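How to hang wallpaper on a plain wall

Start with the wall itself. Fill any holes, let the filler dry overnight and sand it flat. Wash off dust and grease with sugar soap, rinse, and leave it to dry. Bare plaster needs a coat of size or thinned paste first, otherwise it pulls the water out of the paste and you can't slide the paper into place.

What you need

Paste and a bucket
Pasting brush or roller
Paperhanging brush or plastic smoother
Plumb line or long spirit level
Sharp knife with spare blades
Long scissors
Seam roller
Sponge and clean water

Check that the batch number is the same on every roll. Ours all said 3846. Two batches of the same pattern can differ slightly in shade, and it shows once they are side by side.

Marking the first line

Rolls are usually a little over 50 cm wide. Measure 50 cm out from the corner and make a pencil mark near the top of the wall. Hang the plumb line from it and draw a faint line down. The first length goes against this line, with the spare width turned round the corner. Don't trust the corner to be straight. In our house it leans by the width of a finger.

Cutting and pasting

Measure from ceiling to skirting and add 10 cm for trimming. With a large pattern, hold the second length against the first before you cut it, so the pattern meets at eye level.

Paste from the middle outwards and go right over the edges. Fold both ends in towards the centre, pasted sides together, and leave the length for the time given on the label. Give every length the same soaking time. For paste-the-wall papers, skip this and put the paste on the wall.

Hanging

Unfold the top half, leave 5 cm over at the ceiling and slide the edge to your line. Brush down the middle and then out to the sides. Unfold the bottom half and do the same. Crease the paper into the ceiling and skirting with the back of the scissors, then trim. Change the blade as soon as it drags, as a blunt one tears wet paper.

Butt the next length up to the first without overlapping. Roll the seams lightly after ten minutes or so, except on embossed paper. Wipe paste off straight away.

Keep the heating low until the next day. Small bubbles usually go as the paper dries.
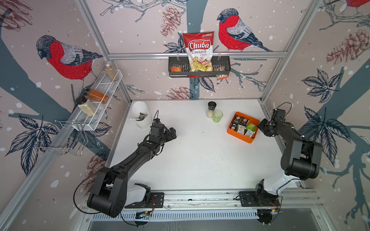

Nadine Tarawneh: I'd switch the power off before doing round the sockets, and cut the paper in a cross over each one. Also, how long do you leave size to dry before pasting?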